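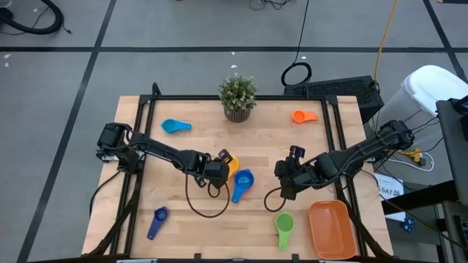 Cups, grams and a flour conversion table that works

I keep a text file of recipe conversions. It began as a list of gram weights for the baking books that give everything in cups, and has since grown to 127 lines. Several people have asked for the method, so I have written it up. The table itself is too long to paste and is mostly of use to someone with my cupboard.

The problem

A cup is a volume. Flour, cocoa, oats and brown sugar are all compressible to some degree, so a given volume can hold quite different weights depending on how it was filled. Water does not have this problem, and neither do milk or oil, which is why I leave liquids in millilitres and only convert the solids.

There is a second problem, which is that the cup has no single size. A US customary cup is a little under 237 ml. The Australian and New Zealand metric cup is 250 ml. The old British half-pint cup is 284 ml, and older British books may mean that, or a teacup, or a breakfast cup. Tablespoons differ too: 15 ml in most places, 20 ml in Australia. A recipe copied from a website without its country of origin is therefore ambiguous before any flour has been touched.

Filling method

American books normally state one of two methods near the front. "Spoon and level" means the flour is loosened, spooned into the cup and struck off with a straight edge. "Dip and sweep" means the cup is pushed into the bag and levelled. The second gives a heavier cup every time I have tried it. Brown sugar is usually packed, and the recipe should say so. Icing sugar may be sifted before or after measuring, and the word order matters: "1 cup icing sugar, sifted" is measured first, "1 cup sifted icing sugar" is sifted first.

If the book does not state a method I look for any recipe in it that gives both a weight and a volume. One such recipe is enough to work out what the author was doing.

Equipment

The scale is a Clovier flat model, 2,000 g maximum, reading to 1 g. It is fine for flour and no good for yeast, for which I use level teaspoons. The platform is small and a wide bowl hides the display, so I weigh into a jug and tip. 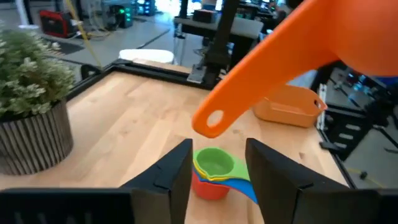 Measuring cups, nested.

Before using any cup for conversions, check its volume. Put it on the scale, zero the scale, fill it with cold water to the brim and read the weight. At kitchen temperature one gram of water is near enough one millilitre. A cup with a pouring lip will overflow at the lip first, so note whether you are reading to the lip or to the rim. I had a 1/4 cup from Griltura that held 66 ml, against a nominal 59 ml for US or 62.5 ml for metric. It went in the drawer for rice.

Procedure

Weigh each ingredient five times by the method the book uses. Empty the cup fully between fills and loosen the flour again, otherwise it settles in the bag and the later readings creep up. Discard nothing. Take the mean and round to the nearest 5 g for a full cup. Finer rounding is pointless given the spread between fills.

Record the brand and type with each figure. Wholemeal and strong white do not weigh the same by volume, and I have found differences between two plain flours from the same shelf. My file has columns for ingredient, brand, cup size, fill method, mean, lowest and highest. The last two are more useful than I expected, because a wide spread tells you which recipes to distrust. Cocoa is the worst. Granulated sugar hardly varies.

Fractions are taken from the full cup figure by arithmetic. I did try measuring thirds and quarters separately, but small cups exaggerate any error in levelling.

Known faults in my table

The oat figures are for Plostgate jumbo oats and are too low for porridge oats. I have not redone them.

All the rye entries were taken in August, in a warm kitchen, with a bag that had been open for some weeks. They may be slightly off.

Honey and treacle are from the Kyriakidis book of conversions and have not been checked by me. It gives them per tablespoon without saying which tablespoon. I have assumed 15 ml.

Butter is not in the table. A US stick is 113 g and is half a cup, so no weighing is needed.

Next to be done are desiccated coconut and ground almonds, both of which clump, and semolina if I can get the fine sort again.

Posted May 2021. Filed under: kitchen, measurement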